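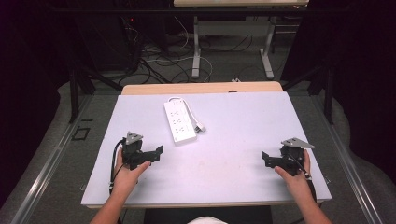
Gearóid Hegarty
I'd strike rule 4 completely. "Grippers start at rest on the board, jaws open, facing each other" is fine for the first week, then you've got a policy that only knows one way to begin. Let people start where they like and write down that they did.

plugside_dana
OK but Gearóid, I wrote rule 4 after sorting through 1,041 episodes from our June batch, and we kept 729. A big chunk of what I threw out was people already moving when the recording kicked in! No clean start, so you can't line anything up. I don't care if the pose varies a bit, I care that there is one. Hands on the grippers, still, then go.

For anyone just joining, here's the draft we're arguing over. It's for two-handed collection with handheld grippers, power strip and cord tasks only.

1. Strip is not connected to anything. Check the wall end yourself, don't take somebody's word.
2. Only the task object goes on the board. No coffee, no phone, no screws from the last fix.
3. Gripper cables run back past your wrists toward you. If one crosses the middle, stop and redo it.
4. Start at rest, jaws open, grippers facing each other with a gap between them.
5. Strip goes down at a different angle every time.
6. Bare forearms or tight sleeves, same choice for the whole session.
7. Botched takes get marked botched. They do not get deleted.

mklein_rig
Rule 7 thank you. At Mendura we had folks quietly deleting the fumbles and the success numbers looked amazing right up until somebody tried the thing on hardware.

Question on 5 though. How different is different? "Every time" turns into two favorite angles after lunch, I've done it myself.

plugside_dana
Ha, yes, guilty. I like the diagonal and my hand just goes there. We could print a card with angles on it and draw one per take?

oldboltz
Cards slow everybody down. Coughlan tried a dial thing and people spent more time fiddling with it than collecting. Just have the person who resets be someone other than the person with the grippers.

plugside_dana
That needs two people per station and I've got one. I'd rather lose the time.

Štefánia Murín
My issue is with what's missing. White cord and white plug on a white board is a hard case to see, and there's nothing in the draft about it. Either you want the hard case and you say so, or you need a second board in another color and a rule about swapping. Same goes for smudges. Do you clean it between sessions or not?

plugside_dana
Oh that's a good one. We wipe when someone feels like it, so basically no rule at all. I do want the low contrast stuff in there – the cord is exactly what it'll have to find in somebody's real living room – but I agree it should be on paper. Adding 8 and 9, board color and cleaning.

Gearóid Hegarty
Put the floor in while you're at it. Cables all over the carpet behind a table is how you lose a session, or an ankle. We tape ours down or run them overhead.

mklein_rig
Floor's a safety sheet thing, I'd keep it off the collection list. Two lists. People stop reading after 9 items, I promise you.

Gearóid Hegarty
People trip whichever sheet it's on.

plugside_dana
Two lists, same wall, floor one on top. And I'm leaving 4 in but changing it to "start still, jaws open, anywhere on the board." Can you live with that?

Gearóid Hegarty
I can live with "anywhere." Post the new one when it's typed up.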